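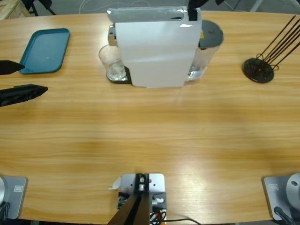
The coffee corner at our Saltberg office is back in business, and I for one am thrilled! We've gone over to a capsule machine, a white one with a clear water tank on the side, and it has the long wooden table more or less to itself (there's a teal tray and a black metal rack for company). The old filter pot has been retired after 11 years, and I can't say I'll miss scrubbing it.

Capsules are 4 to a person each week until June, when we'll see how the order from Traltberg is holding up. Please bring your own cup if you can, and top up the tank when it's looking low – the lid is the dark round one, and it's easy to forget until you're desperate for an espresso at half past eight.
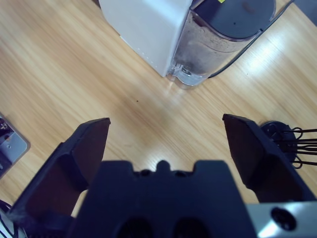

Ozoliņš would like the tank rinsed every Friday as well, and wonders whether we could have some decaf in the next order, as the afternoons are long enough already. I've put decaf on the list, and the rinsing rota goes up by the door on Monday.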